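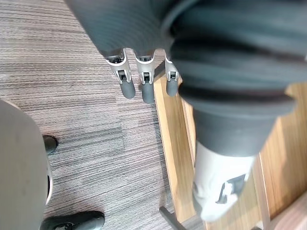 *Carpet and wooden surface in the Luler sample room, Bunnag. Free for editorial use with credit to Luler.*

**Luler extends Todero carpet range for living rooms and small offices**

BUNNAG, November – Flooring manufacturer Luler has added 23 colours and a second backing to Todero, its range of low-pile carpet for domestic rooms and light office use. The new items can be ordered through the distributor Bomuvel from this month. Existing colours remain in the range under their current order numbers.

Todero is a loop-pile carpet supplied on the roll in a width of 4 metres. It is intended for rooms in which carpet meets another floor finish or stands next to wooden furniture, and where chairs, side tables and storage units are moved often. The pile height has been kept low so that furniture legs leave shallower marks and interior doors need less trimming when the carpet replaces a thin floor covering.

The second backing, listed as Todero B, is a woven textile. It is lighter than the foam backing used until now and is meant for full-surface bonding on screed, levelled timber and existing hard floors that are sound and free of wax. The foam-backed version, now listed as Todero A, is still the recommended choice for loose laying in small rooms and for use over floors with minor unevenness.

"Fitters asked us for a backing that they could cut cleanly along a straight edge and bond right up to it," said Flurina Hauser, product manager for soft flooring at Luler. "With foam, the last few millimetres at the join tend to compress under the trim. The woven backing keeps its thickness there. We have left the pile itself unchanged, so both versions can be laid in the same flat without a visible difference in the surface."

**Joins with wood**

The installation guide has been rewritten for the extended range. The section on joins with wood is new and covers three cases: carpet laid flush with a wooden floor, carpet ending at a raised wooden threshold, and carpet running under fitted wooden furniture.

For flush joins, the guide specifies a flat metal trim fixed to the subfloor before the carpet is cut. The carpet is laid over the trim with an overlap, left to rest in the heated room overnight and trimmed the next day. A movement gap must be kept on the wooden side as set out by the manufacturer of the wooden floor. Adhesive must not enter this gap.

At raised thresholds the carpet is tucked against the timber without a trim. The guide recommends a fresh blade for this cut and a bead of edge sealant along the backing. Sealant should be applied sparingly, as any surplus pressed up into the loops will darken them and cannot be removed with household cleaners.

Where carpet runs under fitted furniture, only Todero B should be used. Units that carry heavy loads should stand on the subfloor, with the carpet cut to fit up to the plinth.

**Care**

Luler recommends vacuuming with a smooth floor head. Rotating brushes may be used on Todero B once the adhesive has cured, and should be avoided on loose-laid carpet of either type. Grit carried in on outdoor shoes is the most common cause of early wear near doors, and a mat is advised at any entrance that opens directly onto the carpet.

Spills should be blotted with a plain white cloth and lukewarm water. Shampoo cleaning is permitted on both versions. Steam cleaning is permitted on Todero B only when it is fully bonded. Neither version is suitable for bathrooms or unheated outbuildings.

**Availability and samples**

Todero A and Todero B are available in all colours, old and new. Bomuvel holds the standard greys and browns in stock and supplies the remaining colours to order. Cut lengths are sold by the running metre. Full rolls are delivered on a cardboard core and should be stored flat, away from direct sunlight, with the outer film left on until laying.

Sample cards can be requested by flooring shops, architects and fitting firms. Each card carries a piece of carpet in the chosen colour and a cut section of both backings. Private customers can view the range at more than 200 shops supplied by Bomuvel.

The Luler sample room in Bunnag has been refitted with the extended range and is open to trade visitors by appointment from 9 a.m. Visitors may bring their own wood samples for comparison under daylight and artificial light.

**About Luler**

Luler develops and manufactures textile floor coverings for homes and small commercial premises. The company is based in Bunnag and employs 221 people in weaving, coating, dispatch and administration. Its products are distributed by Bomuvel.

**Press contact**

Flurina Hauser, Product Manager, Soft Flooring
Luler, Bunnag

The installation guide, care sheet and colour list are available from the press contact on request.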